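Pellavby curling club to lose its ice early as plant fails again

Posted 11th February

The Pellavby Curling Club will close its two sheets at the end of this month, six weeks ahead of schedule, after the compressor that keeps the ice frozen broke down for the second time this winter.

Members were told by email last night. Short email, by all accounts. League play stops straight away, the juniors get first call on whatever ice time is left, and the mixed bonspiel is off. Entry fees will be refunded or held over to next season, your choice.

Club president Lionel Fleury said the board had run out of options.

"We patched it in September and we patched it again after the holidays," he said. "The fellow who came out last week told us he could patch it a third time but he wouldn't put his name to it. So that's that."

A new plant is quoted at $240,000 installed. The club has $30,000 in its reserve fund. Do the math.

Fleury said the quote came from Deschams, sorry, Deschamps Refrigeration, the same outfit that did the arena in Sonport. Two other companies were asked. One never called back and the other wanted payment up front, which the board would not agree to.
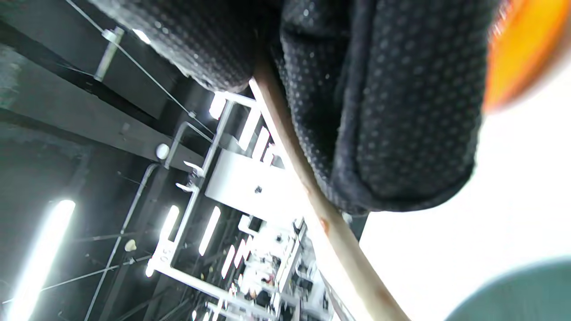 The money question goes to town council next. The building belongs to the town but the ice plant belongs to the club, under a lease that goes back to when the place was put up, and neither side seems keen to pay for the other's half. Council has been asked for a loan, not a grant. Fleury was careful on that point and repeated it a couple times.

Coun. Bastien Lemaire, whose ward takes in the rink, said he would back a loan if the club can show it has the members to pay it down.

"I curled there as a kid, my mother curled there. I'd hate to see it go dark," Lemaire said. "But there's a line of people who want money this year. The pool roof. The culvert on the river road. I can't tell those folks to wait and then hand over a cheque with no questions."

Staff are to report back before the budget vote. No date given when we asked.

Membership could be the sticking point. The club had 680 names on the books at its peak, when there was a night league for pretty much every workplace in town and a waiting list besides. It would not give us a current figure but Fleury allowed that it is "a good deal less". He said the daytime league is full and the learn-to-curl nights have been busy, it is the evening draws for working people that have thinned out.

Fees would likely go up to help cover a loan. By how much, nobody will say yet.

Some members are not happy with how it was handled. One skip in the ladies league, who asked us not to use her name, said the board has known for years that the compressor was on its last legs and kept spending on other things. New carpet in the lounge, for one. Another member, in the same conversation, stuck up for the carpet.

Fleury did not want to get into the carpet. He said the lounge brings in rental money, weddings and so on, and that the rentals are what kept the lights on through two lean winters.

The Sonport club has offered some ice on its slow nights so Pellavby rinks can finish the season. It is a half hour drive in good weather, longer this time of year, and not everybody will make the trip. The juniors have said yes allready. Parents are sorting out a car pool and anyone with spare seats is asked to leave a number at the club office.

The high school team, which had been using the ice two afternoons a week, still has its zone playdown to get through. Coaches are hoping to get the kids onto Sonport ice before then. Nothing confirmed as we went to post.

The lounge and kitchen stay open. Cards night carries on as usual, and so does the Friday-style fish supper, which the club says it may move to another evening if enough people are away curling. The soup-and-sandwich lunch continues for now.
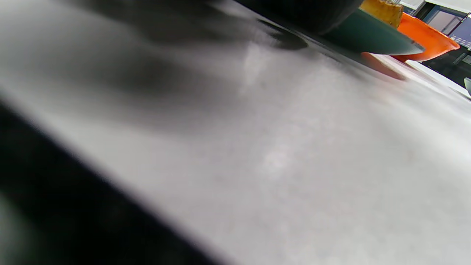

Tabletop, grey.

A public meeting on the loan request will be held upstairs in the lounge, date to come, coffee on. Fleury wants a good turnout, and he said that goes for people who have never thrown a rock in their life too. Council members have been invited and Lemaire says he will be there. The mayor's office did not get back to us.

Anyone owed a bonspiel refund should bring their receipt. If you paid by e-transfer the club already has your details and you don't need to do anything. Locker rentals run to the end of the season as paid, but members are asked to have brooms and shoes out before the ice comes off, as the heat will be turned down on that side of the building.

Donations toward the plant can be dropped at the office or at the Dama Bakery on Main, which has a jar by the till. The bakery is matching what goes in the jar up to $680 and says it will keep going until the public meeting.

We will update this story when council sets a date.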